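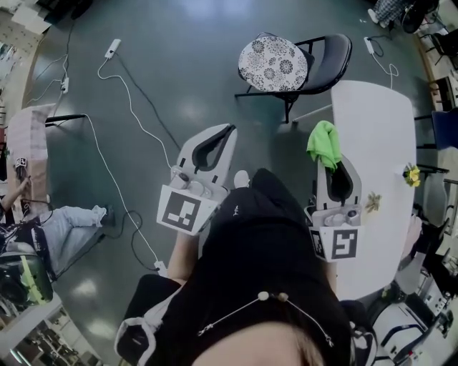

Green dye baths again, 29 February 2020, continuing with the Golleck yellow over the Caldeira blue. The blue was in the small vat overnight and had a coppery skin on top this morning, so I skimmed it before the first dip. Four cotton strips, same bolt as in October, scoured last night with soda ash. The Kodance order wants two greens that still look like separate colors when they sit side by side on a shelf, and what I've been handing over is one green and a slightly tireder green. The gap I want is the one between the bright green cloth and the dark green floor up top. Both are plainly green and you would never mix them up, even in poor light.

Strip A: yellow first, one dip of blue, 11 minutes. Came out apple green, dried paler. Blotchy near the fold where I had it pinned.

Strip B: yellow first, three short dips of blue with airing between. Much better. Even all the way across except the top edge. Dark enough for the second color if the first one goes brighter.

Strip C: blue first, then yellow. Muddy. I wrote the same thing in October and did it again anyway. Not repeating.

Strip D: same as B but in the Fusberg enamel pot instead of the steel one. No difference I can see by the window. If someone else wants to look, they're pegged on the line above the sink, left to right in order.

Bath temperature was 123 F at the start and 138 F by the time strip B went in. That is too much drift. The hot plate runs away when the lid is on, and I had the lid on for the yellow. Next time leave it off and top up with warm water. The thermometer clip is also loose and slides down until the probe touches the bottom, so the second reading may be of the pot as much as the bath.

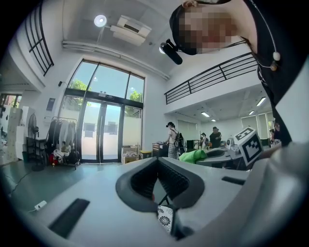

Wash test on A and B at noon, plain soap, hand warm. A gave up a lot of yellow in the first rinse and a little in the second. B ran clear by the second rinse. I cut a piece off each and taped them inside the back cover, half under black paper, half open, and the notebook is going on the south windowsill for the light test. Please don't close it.

Stock: 932 g of the Golleck yellow left by the scale, jar not included. Soda ash is fine. Blue paste is getting low and has dried out around the rim. I scraped the rim into the vat and it did dissolve, slowly, with a few grains left that I strained out through a stocking.

Still to do:
- rerun A with a stronger yellow and the same single dip
- full-width piece using the B method, not pinned, turned by hand
- ask Kodance if the darker color can be sold as "bottle" or if they already use that name
- wool sample from Fusberg, separate pot, no soda ash

Rubber gloves in the drawer are split at the thumb on the right hand. Threw them out. Blue fingernails until Tuesday at least.

3 comments
Share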